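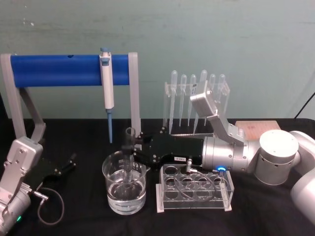 Went to the open day at Utomico's lab automation site in Brarnance. They had a two-armed setup on a black table doing bench chemistry chores, and I watched it longer than anything else there. In the part I saw most of, the right arm holds a glass pipette with the tip down in a beaker of water. The left one was over by the stand with the micropipette.

The station is called Stadura. According to the handout it has been running since May and has logged 1,002 pipette pickups. No breakdown of how many were good ones. I asked and was told that number is being worked on.

It is slow. I timed one full cycle at 28 seconds, pick up to put back. A person does that in maybe five. The staff didn't argue the point. They said they slowed it down for visitors and it runs faster with the doors shut.

What I wanted to know was how it handles glass. The plastic transfer pipettes in the rack will take a squeeze, glass won't. Answer was that the grip force is set per tool and somebody types it in. So it doesn't work that out for itself yet.

Second question was cables. The thin gray one off the right gripper was lying over the top of the test tube rack. I would want that clipped up before putting any tubes in. The woman running the demo agreed and wrote it down.

Price did not come up in the talk. A man next to me asked anyway and got a leaflet.

The other room was Hägglund, showing a capper for small vials. Rated for 500 an hour, and the counter said 480 when I left. Very loud. Bring earplugs if you go to the next one.

Parking was fine. Coffee ran out before the second talk - get there early. The talks are supposed to go online, and I'll add a link to this thread if they do.

9/9/21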